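Trundham Kitchen Share – Frequently Asked Questions

What is the Kitchen Share?
A fully equipped kitchen in the old dairy on Lenihan Road that anyone in Trundham can book to cook in! People come to can tomatoes, bake for a wedding, try out a hot sauce they hope to sell, or just make a big mess somewhere that isn't home.

Do I have to be a member?
Nope. Members get a lower hourly rate and can book further ahead, but plenty of our regulars have never joined and we love having them.

How much does it cost?
Membership is $60 a year. Hourly rates are on the booking page, and the first hour of your first visit is free.

How many people can cook at once?
Up to 8, children included. If you have a bigger group, write to Lorna Carnegie and she'll help you split it into two sessions.

Can I bring my kids?
Please do! Jeanie Tennant runs a dumpling afternoon for families every April and it fills up fast. Kids under 12 need a grown-up with them the whole time.

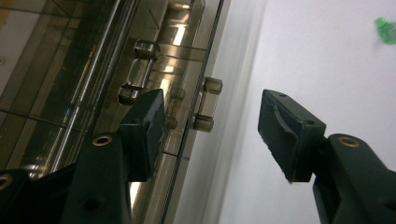 Glass panel and stainless steel.

What should I bring?
Your ingredients, an apron, closed shoes and containers to take your food home in. Pots, knives, sheet pans and mixers are all provided (the big mixer is a dream for bread dough). Spices are not, except salt and pepper.

Can I sell what I make here?
Often, yes, but it depends on the food. Jams and baked goods are usually simple. Meat and anything canned with low acid need more paperwork, so talk to Colette Lemaire before you buy 115 jars – she has been through it all with her own pickles and is very generous with advice.

Do you teach classes?
We do! Pirmin Reisinger's sourdough class is the one people write to us about the most, and his rye is worth the trip alone. New classes go up on the Orau board by the front door and on our mailing list.

How do I clean up?
Wash, dry and put away what you used, wipe the counters, sweep, and take your trash out to the blue bins. Please leave 20 minutes for it at the end of your booking.

What if I need to cancel?
Tell us two days ahead and you get a full refund. After that we can move your booking once.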